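Chapter 6: Missing Values, and What to Do About Them

17/04/2025
By Benedek Bodnár
8 min read

Sooner or later, every analyst opens a table and finds holes in it. I still remember my first proper one, a customer survey from the ferry company at Dudport, with 1,231 rows and a column for household income that nearly 100 people had left blank. I was young and in a hurry, so I filled every gap with the column average, admired how tidy it all looked, and sent my report off before lunch. (My supervisor sent it back before dinner, with a good deal of red pen on it!)

What she wanted me to ask, and what I'd like you to ask all through this chapter, is why the value is missing in the first place. Sometimes a page is lost in the mail and the gap has no connection to anything at all. Sometimes the gap depends on something we did record, as when younger riders skip a question more often than older ones. And sometimes it depends on the very number we can't see, which is the hardest case, and I'm afraid quite a common one.
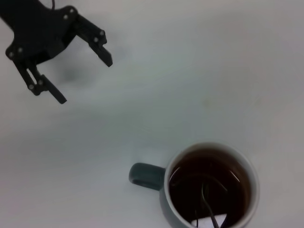 Benedek Bodnár

We'll work mostly with the Grønli household file, which has 4,000 records and covers spending, travel and heating over one December. It is a friendly set of data to learn on, although the colour codes in the heating column take a bit of getting used to, and I'd suggest keeping the key from Appendix B beside you for the first few exercises.

Section 6.1 looks at simply dropping incomplete rows, and at how much that can cost you when 35 columns each have a few gaps of their own. In 6.2 we come to filling in, beginning with the humble mean and median and working up to regression. Multiple imputation gets 6.3 all to itself, and you're welcome to make a pot of tea before you start it.

If you skipped the Dondelow exercises on sampling in Chapter 5, please do go back and try at least the first two, as we lean on them from the second page onward.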